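Horkthorpe cell – equipment progress note, June
To: Imelda Mangubat
From: Aled Nicholas
cc: Latrice Esposito, Trefor Prosser

Short one this time, I need to get the order form out before four. Main thing is the money split for the second half, see further down. Two-arm work on the cable bundles and the divider box is going on most days now.

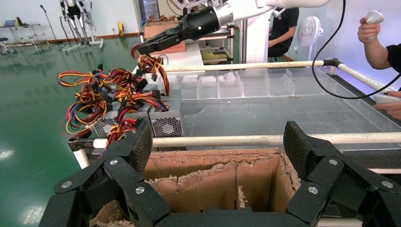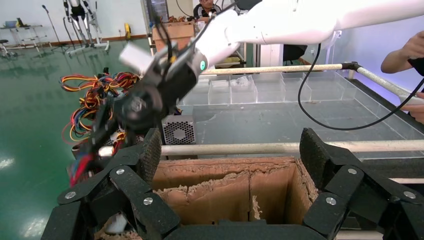
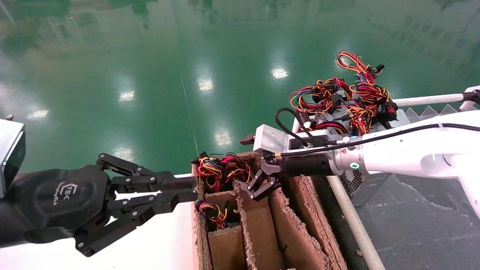
Spent so far

Grippers – both paid for, invoice with Latrice. No change from the last note.
Fingertip pads – bought one spare set, $275. Should have bought two. They wear faster than the supplier sheet says and the lead time is three weeks.
Divider boxes – $412 on the Usta account, includes shipping. We go through these. Cardboard edges get chewed up fast and after a while the arm is learning to deal with a torn box and not a clean one. Lleucu wants a mix of old and new, I agree, so we keep the worn ones in rotation.

Still to buy

1. Rigid plastic divider boxes, same inside size as the cardboard. Two quotes in. Skasto came in at $651 for the lot, Sitthichai is cheaper per box but has a minimum order we can't justify. Going with Skasto unless you object.
2. Cable management for the arms. Clips and sleeve, small money, I'll put it through petty cash.
3. Third wrist camera as a spare. If one of the two goes down we lose days waiting. Roughly $800 with the mount. This wasn't in the orignal plan and I'd need a yes in writing.
4. Bench time for Trefor to redo the fixture. No purchase, just his hours. He can do a Saturday if that's easier for the schedule.

What I'd like to move

There is money left under travel, we dropped the second site visit. Please can we shift that to consumables? Latrice says the funder allows it inside the same half without a new form but she wants it from you by email first.

Not asking for a third arm. I know it came up in the spring review. Two is enough for bundle picking and box loading, and the floor space next to the cart is tight already. Revisit next year maybe, once we know what the cycle times look like with the plastic boxes.

Risks

Lead time on pads (above). Price on the Skasto quote holds to the end of the month only. Harnesses – we're reusing the same stock over and over, connectors get tired, would be good to budget for a fresh batch in the next round. No quote yet, Lleucu is askng.

Need from you: yes/no on item 3, the email to Latrice, and a signature on the Skasto order. Cycle time numbers to follow seperately.

Aled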